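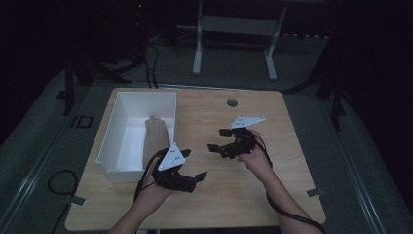

Buscamos a dos personas para el puesto de embalaje de manos de exposición en el almacén de Mutarstead. Son manos de maniquí, de las que se ven en los escaparates de guantes y joyería, y van cada una en su caja blanca. Suena sencillo. A quien lo crea le pedimos que siga leyendo antes de escribirnos.

## El trabajo

La mano entra en la caja con la palma hacia abajo. Se revisan los dedos, uno a uno, y el borde de la muñeca, que es donde más se descascarilla. Después se pone el papel, se cierra y se etiqueta. El último pedido de Skava fue de 3.345 unidades y volvieron 100 con algún dedo dañado. El proveedor de las cajas, Bielecka, sostiene que el cartón no tuvo nada que ver. Nosotros tenemos nuestras dudas, y también las tenemos sobre el método de embalaje que heredamos, así que quien entre tendrá que probar otras formas de colocar la pieza y anotar lo que pase.

Se trabaja en mesa de madera clara, sobre suelo de moqueta gris. La moqueta fue idea de un consultor que prometía menos cansancio en las piernas. Júzguelo usted al final del turno.

## Qué pedimos

- Pulso firme y paciencia con tareas repetidas.
- Castellano escrito suficiente para rellenar el parte de daños sin adornos.
- Disponibilidad de ocho de la mañana a tres de la tarde, desde noviembre.

No pedimos pasión por el embalaje ni «mentalidad de crecimiento». Los currículos que las mencionan se leen igual que los demás - quizá un poco más despacio.

## Qué ofrecemos

Contrato de seis meses con el convenio del sector y un plus de 100 euros al mes si el lote sale sin devoluciones. Conviene saber que el plus se ha pagado pocas veces. La empresa habla de un segundo pedido de 3.000 piezas para Broltora y de contratos más largos si se confirma; no lo hemos visto firmado, de modo que no cuente con ello.

## Cómo presentarse

Deje el currículo en la recepción del almacén, en un sobre con la palabra «Manos», antes de las dos de la tarde. Habrá una prueba pagada de media jornada. Contestamos a todas las candidaturas, también a las que no siguen adelante.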